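Print this page
E-mail this thread

Seraina Mösli

Cleared the desk in the back room on Tuesday to have somewhere to cut things up. The kitchen counter is 30 inches of usable space once the dish rack is out, and my sister is using all of it for jars.

The desk is the pinkish wood one I bought secondhand from Alois Oberholzer when he closed his office. It still has the cable hole near the back edge. Crumbs go down it. I have put a folded napkin in it before and will probably do that again.

Small jobs only on this desk. Fruit, cheese, carrots, the end of a loaf. Anything with a lot of juice stays in the kitchen where there's a sink. The room has gray carpet and I don't want to be scrubbing it in December.

For a board I use a small tray with a pale rim and a grid in the middle. Food slides less on the grid than it did on the flat plastic board I had, which was a Grabner and went out with the trash last winter with a crack in it.

The drawback with the grid is cleaning. Bits settle in the squares. I use an old toothbrush and dish soap and let it stand in the rack overnight.

Cutting on the tray, right side of the desk, because that is where the light from the door falls:
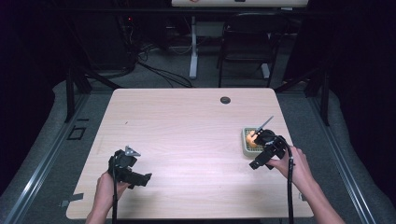
Knife and tray on the back room desk.

The knife has a black handle and a thin blade. Thin blades suit this kind of work. A heavy chef's knife on a tray that small is awkward, and you end up with the heel of it knocking the rim.

Notburga Schnyder asked if the tray dulls the knife. Probably some. I sharpen every 10 weeks and it was the same interval with the old board, so I can't say it's worse. If you have an expensive knife, use a real cutting board.

Edeltraud Steiner asked about size. Small. One piece of food at a time, maybe two if they're short. For a whole salad you would be emptying it constantly. I keep a bowl next to me and tip it in as I go.

Order I work in, for those who wanted it: hard things first, then soft, then anything that stains. Wipe the blade between. Orange things like carrots and peppers before beets, always. I did it the other way once and had pink carrots.

Things I've moved off the desk for good: the printer, the pencil cup, a Trundau desk lamp that never stood straight. The lamp went to Heidrun Wieser, who says it stands fine at her place. Her floor is probably more level.

The chair stays behind the desk. I cut standing up. The desk is low for that and after almost 30 minutes I feel it in my back, so I do one batch and stop. Blocks under the legs would fix it but then it's the wrong height for typing.

Price question came up twice. The tray was 6 dollars at the Vodari closing sale. They had a larger one for more and I wish I'd bought it. I haven't seen either size anywhere else. Nostow has a version with feet, which I haven't tried.

For the wood: damp cloth right after, then a dry one. I don't oil this desk. Alois says he never put anything on it in all the years he had it, and the top has held up.

Next thing is a shelf for the bowls so they aren't stacked on the windowsill. I measured the wall and have 62 inches to work with, minus the light switch. Will post when it's up.

If anyone has one of the larger trays and doesn't use it, send me a message. I can pick up in the evening after 6.

Print this page
E-mail this thread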